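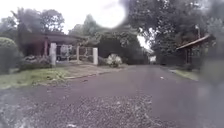 A tree-lined road with loose gravel across the near stretch.

Shaimaa Amrani keeps her old phone in a kitchen drawer, next to the takeout menus, and she got it out twice while we were talking just to show me how it felt in the hand. She has been reviewing handsets for Nindska since the days when people still argued about keyboards, and she has very little patience left for big screens.

"I have small hands and small pockets," she told me, laughing, "and every year somebody sends me a phone the size of a cutting board and asks me what I think of it!"

What she thinks of the new Ostard, which landed on her desk in October, is kinder than I expected. It is narrow, it has a proper headphone jack, and the fingerprint reader is on the side, where her thumb already rests. She gave it 92 out of a possible 100, her best score in a long while (the Farouk got 98 once, but she says she was younger then and easily impressed).

The camera was where we spent most of the afternoon. Amrani tests every phone the same way, on ordinary walks in ordinary daylight, and she went through 1784 shots before she wrote a word of the review. "I don't go looking for sunsets," she said. "Anything can take a sunset. I want to know what it does with gray pavement and leaves."

It does quite well with leaves, apparently, though she found the colors a touch cool until the first software update came through. The battery gets her through roughly 2 days if she stays off video, and she admits that she rarely stays off video.

I asked whether small phones have a future, and she took her time over that one, pouring us both more tea. "I hope so," she said at last. "My sister wants one, my neighbor wants one, my dentist asked me about it with his hands in my mouth. Somebody ought to keep making them."

Her full review of the Ostard is up on Nindska now, and she is already carrying the next phone around, which she says is far too wide.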